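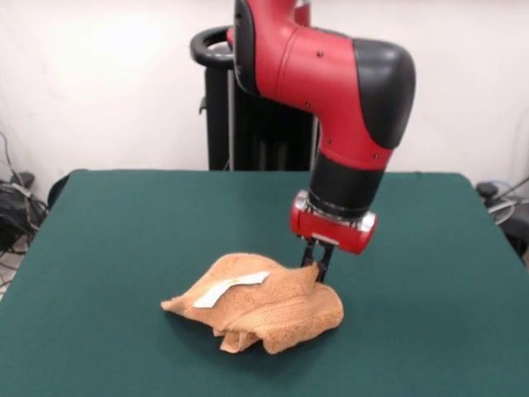

Fingers down in the towel on the green cloth, right-hand side of the heap.

Towel cell: how often do you reset the pick height?
Zarnanton Automation Forum > Cells and grippers > Upkeep
Thread started 7 May 2026

gantry_goose
We have taken over the towel cell at Plendville and I am writing up a proper upkeep sheet for it. One arm, two-finger gripper, table with green cloth stretched over it. The old sheet says to reset the pick height every 200 picks. I've been doing that and it takes me 10 minutes each go, so it eats a fair bit of the shift.

The fingers have to go right into the pile of the towel to get hold of a fold. Set too high, they close on the loops and the towel slips out. Set too low and they press on the table through the fabric, and we get a torque stop. We had two of those last week.

Is every 200 sensible, or has someone just picked a round number?

lowerwick
Round number, I'd say. We run much the same thing on the Tevgate controller and check once a shift. What moves is the cloth. It creeps and makes a ridge, and then your height is only right in the middle of the table. Pull the cloth tight and fix it underneath on all four sides, and you will find you hardly touch the height.

pneumatic_pat
I disagree with once a shift. Terry towels shed, and the fluff packs in between the fingers. After a while they don't close fully and it looks just like a height fault. If you only look once a shift you end up chasing the wrong thing. I'd keep the 200 but change what you do: blow out the fingers, close them on a feeler gauge, carry on. Only touch the height if the gauge is wrong.

lowerwick
Fluff yes, but that is a cleaning job. Calling it a height reset on the sheet is how people end up altering numbers that were fine.

pneumatic_pat
Agreed on that part. Two lines on the sheet, then.

gantry_goose
Makes sense. The other thing on my list is the floor. There are cables all round the stands and under the table, and I want them lifted before I sign anything off. Looking down on the table:
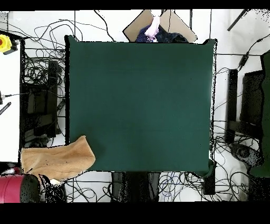

Do the fingertips need changing at the same time as the cloth?
They wear at different rates, so keep them separate on the sheet. Change tips when the grip face has gone smooth, and change the cloth when it won't pull flat.

mossbank_fitter
On the cables, sort out the dress on the arm before you tidy the floor. If you tie the floor runs first you will find there isn't enough slack for the furthest reach, and you'll be cutting ties off again. Drive the arm slowly to all four corners of the table, mark the cable where it leaves the stand, and leave a hand's width more than that.

Then get everything into a trunk or a covered channel. Keep the e-stop lead in a run of its own. When someone pulls out a bundle to trace a fault, you don't want that one going with it.

gantry_goose
Thanks, I hadn't thought of the corners. We mostly work in the middle so I'd only have checked there.

lowerwick
Also look at where the towels start from. I can see one half over the corner nearest the bottom. If your arm pulls from there the towel drags over the table edge, and the cloth comes with it. We keep a clear strip round the edge and nothing gets picked from inside it.

pneumatic_pat
A strip like that costs you table though. On a small one it's a lot to give up. I'd sooner have the edge fixed down well and let the arm use all of it.

lowerwick
Depends on the fixing. Ours is hook tape and it lifts. If yours is clamped, fair enough.

gantry_goose
Ours is hook tape as well, so I'll try the strip first. Cloth clear now, the beige piece is over at the left edge and the drill is next to it.

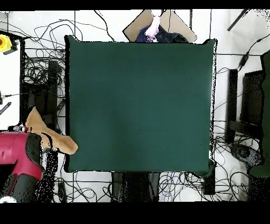 Gill Cell Maintenance Team, Plendville
What I have got down for the sheet so far. Shout if any of it is wrong.

Every 200 picks: stop the arm, blow out the fingers, check the close against the gauge.
Each shift: smooth the cloth outwards by hand, look for ridges, check pick height in the middle and at the four corners.
Every 3,000 picks: look at the tips, check the screws on the gripper, check the cable where it leaves the stand.
After any cloth change: run 30 picks at low speed before going back to full.
Tools off and clear of the table before the arm is switched on.

mossbank_fitter
Add the e-stop to the shift check. Press it with the arm moving slowly, and see that it needs a proper reset afterwards. Mark the screws with paint pen too, then you can see at a glance whether one has turned.

pneumatic_pat
I'd bring the tips down from 3,000. Terry is harder on them than you'd think.

lowerwick
Ours last well past that. Leave it at 3,000 and write down what you find.

gantry_goose
Leaving it for now, I'll log the wear and post it in June. E-stop and paint pen added.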